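Sunday, after the run

Sun-ja Nam has signed our office up for the Navmont charity 10K, and I still can't find out where the money goes. The flyer says "heart research" and leaves it there. Entry is 30 dollars, plus a shirt. I asked Faustino and he said I think too much.

Did 2 miles this morning, badly. Yuto swears we'll have a team of 220 by January - I count three of us who own running shoes.

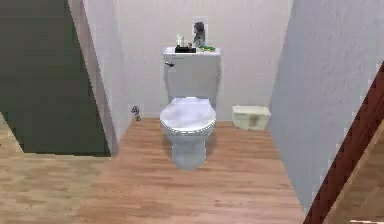
Bathroom, white toilet, things on the tank.

Emailed the organizers again about the accounts. If they send another smiley face I'm giving my 30 to the clinic directly and walking the course for free.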